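겨울 끝자락, 책상 위에서 보내는 저녁

2026년 2월 27일

요즘 저녁을 먹고 나면 꼭 편지를 한 통씩 씁니다. 편지라고 하니 거창한데, 그냥 종이 한 장에 그날 있었던 일을 적어서 봉투에 넣는 거예요. 시작은 지난 12월이었어요. 홍콩에 사는 친구 푸이산(Pui-shan Pan)이 카드를 보내왔는데, 앞뒤로 빽빽하게 써 놓은 글씨를 보고 있자니 메신저로 수다를 떨 때와는 전혀 다른 사람과 이야기하는 기분이 들더라고요. 그 친구가 글씨를 그렇게 동글동글하게 쓰는 줄 십 년 만에 처음 알았어요!

답장을 쓰려고 앉았더니 손이 영 말을 안 들었습니다. 두 줄 쓰고 손목을 털고, 세 줄 쓰고 또 털고. 받침을 빼먹어서 새 종이를 꺼낸 것도 여러 번이었어요. 그래도 여섯 장쯤 버리고 나니까 조금씩 제 글씨가 돌아오는 게 느껴졌습니다. 중학교 때 짝꿍이랑 쪽지를 주고받던 그 글씨요. (그때 쪽지를 다 모아 뒀으면 얼마나 좋았을까요. 이사할 때 상자째 버린 게 지금도 아쉽습니다.)

종이는 이것저것 써 보다가 동네 문구점 '플라사테로'에서 파는 편지지로 정착했어요. 한 묶음에 60장이고 줄 간격이 넉넉해서, 저처럼 글씨가 점점 커지는 사람에게 잘 맞습니다. 가격은 2,000원. 요즘 커피 한 잔 값도 안 되지요. 사장님이 만년필을 쓸 거면 뒷면에 비칠 수 있다고 미리 일러 주셨는데, 저는 비치는 것도 나름대로 좋아서 그냥 양면에 다 씁니다.

지금 편지를 주고받는 사람은 넷이에요. 푸이산 말고도 예전 직장 동료인 만록(Man-lok Lau) 씨가 있고, 고모가 계시고, 대학 후배가 하나 있습니다. 만록 씨는 편지마다 요즘 끓인 국 이야기를 한참 하다가 마지막 줄에서야 제 안부를 묻고요, 고모는 늘 날씨로 시작하세요. 후배는 아직 답장이 없습니다. 바쁜가 봐요. 그래도 보내는 쪽은 보내는 재미가 있어서, 이번 주에도 한 통 더 부쳤어요.

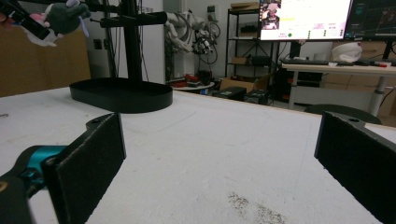 흰 테이블과 까만 타원형 트레이.

편지를 쓰는 시간은 길어야 한 시간인데, 쓰고 나면 이상하게 하루가 정리된 느낌이 들어요. 별일 없던 날도 막상 적어 보면 할 말이 있더라고요. 버스에서 졸다가 한 정거장 지나친 일, 시장에서 귤을 샀는데 덤을 너무 많이 받아 결국 옆집에 나눠 드린 일, 뭐 그런 것들이요. 전화로 하면 "별일 없어" 한마디로 끝났을 이야기인데 편지에는 다 들어갑니다.

봄이 오면 꽃무늬 우표를 좀 사 둘까 해요. 우체국에 갈 때마다 창구에 있는 걸로 대충 붙였더니 고모가 지난번에 은근히 한마디 하셨거든요. 혹시 예쁜 우표 파는 곳 아시는 분은 댓글로 알려 주세요. 저는 이제 만록 씨한테 답장 쓰러 갑니다. 이번에는 저도 미역국 이야기를 좀 길게 해 보려고요.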